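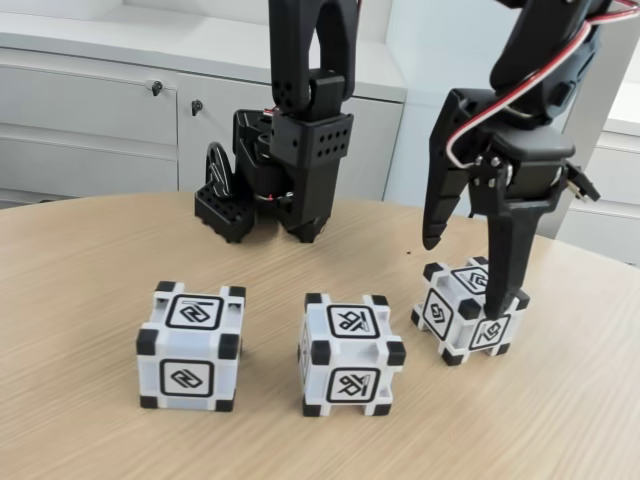

Corners First
The printed marker cube is a simple object with strict tolerances

A marker cube has one job, to present a readable symbol to whoever or whatever is looking at it. The body is white, the symbols are black, and each symbol sits inside a black square with rounded corners. The contrast does most of the work. Pale gray bodies were tried at Mernent in May and dropped within 2 weeks.

Keegan Charbonneau, who designs cube sets for the firm, spends more time on the corners than on the faces. A bare corner rounds over with handling, and a rounded corner makes the edge hard to locate. His answer is a black cap at the corner, chunky enough to take a knock and easy to see against the white.

"People look at the symbols," Charbonneau says. "The caps are where the wear goes."

The current set, sold as Rikier, measures 40 millimeters on a side. An earlier version at 55 was easier to read and awkward to stack. Faces are printed matte -- gloss picks up overhead light and washes out the glyph.

Table surface matters less than buyers expect. Light wood grain is fine, provided the lines are finer than the strokes of the symbol. Shadows should be soft. Charbonneau wipes the faces with a dry cloth after every 5 sessions and replaces caps as they loosen.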